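Voline (software)

Voline is a grasp planning and control package for two-finger robot grippers. It takes images from a camera mounted at the gripper and selects a position, an approach angle and a finger opening for picking up household objects. Development was begun by Kastriot Dimitrov and Mateja Vukčević, and the first public version appeared in August. The current version, released on 24th November, is maintained by Benjamín Jara.

Design

The software is divided into six modules, which exchange messages through a shared scheduler. The perception module separates objects from the supporting surface and estimates the height of their edges. The planner then produces up to 30 candidate grasps and removes those in which a finger would strike the surface. Shallow objects with raised rims are treated as a separate class, as they may be held either across the full width or by one wall.
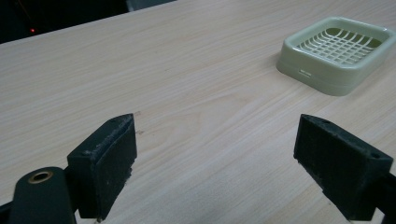
Gripper-mounted camera view of a tabletop, with a mint-green soap dish beyond the right finger.

The controller corrects the path of the gripper as it nears the object. Because the fingers remain in view, their outlines are stored as a fixed mask and left out of the object search. The mask must be recorded again whenever the fingers or the camera are replaced.

Related tools

Cloleck, a log viewer written by Panagiotis Vlachou, replays recorded grasps alongside the planner's rejected candidates. It supports nine log formats. Version 2 added side-by-side comparison of runs.

See also: Grasp planning; Visual servoing; Motion planning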